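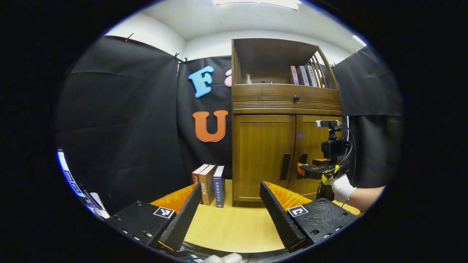 In August I took the morning bus to Dallden, where the bird voice laboratory opens its doors to the public one time each year. I had read about it in the newsletter of our birdwatching club, and I wrote to ask if a person with no science education may come. The answer came the same evening: please come, bring a hat and closed shoes.

We were 11 visitors, most of them from the neighbourhood, and one family with two boys who had driven from the coast. Our guide was Lutfa Siriwardena, who leads the work on vocal learning. She began outside, under a big gum tree, and asked us to be silent for one minute and then to say what we had heard. I said magpie, because I heard a magpie. It was a lyrebird called Sultana, in the aviary behind the hedge. The boys were very pleased that the adults were wrong.

Sultana came to Dallden after an injury to the wing and cannot be released. She is a female, and I must admit I believed that only the male lyrebirds imitate. Lutfa told us that many visitors think so. The females sing too, and they copy other birds, but for a long time people paid more attention to the males with their famous tails. The group here has recorded Sultana for 6 years. In this time they have noted 39 different sounds which they are sure she copied from something else. Whipbird, kookaburra and currawong are on the list, also the squeak of the gate to the feed store. The gate was oiled two winters ago and she still makes the squeak.

After the aviary we went to the listening room. It is small, with grey foam on the walls, and my own voice sounded strange to me in there. Abdelghani Mansour, a doctoral student, played us pairs of recordings. One in each pair was the real whipbird and one was Sultana, and we had to raise our hand for the real one. I was right in five pairs out of eleven, so I would have done just as well with a coin. Then he showed us the same sounds as coloured pictures on the screen, with time going from left to right and pitch from bottom to top. There it was easier. Her whip crack starts a little lower than the true one and the end is shorter. I could not hear this even after he had shown me where to listen.

The software they use is called Bullska, and it was written by the group for their own recordings. Abdelghani said it finds bird calls well on a calm day and badly in wind. When it rains on the metal roof, it believes that there are hundreds of finches.

One visitor asked if Sultana understands what she is saying when she makes the alarm call of another bird. I liked the answer, because it was careful. They do not know. She makes alarm calls sometimes when a hawk passes over, and sometimes when she is only scratching in the leaves. Jahangir Mridha, who feeds the birds in the mornings, is of the opinion that she does it when he is late with the mealworms. Lutfa smiled and said that this is not yet a result.

Tea was at 11 in the old packing shed, with a lemon cake. I spoke there with Chathurika Abeysekara, who works on young birds and how they choose their first model. Her birds are zebra finches - small, very busy and not at all shy. A young male usually learns from his father, she explained, but if he is kept where he can hear two adult males, the choice becomes more interesting. I would have liked to ask her more, but the bell rang for the second group.

Some practical things for those who want to go. The visit is free, but you must write before. The path to the aviary has loose stones and would be difficult with a pram. The bus back leaves from the other side of the road, beside the fruit stall, and I nearly missed it.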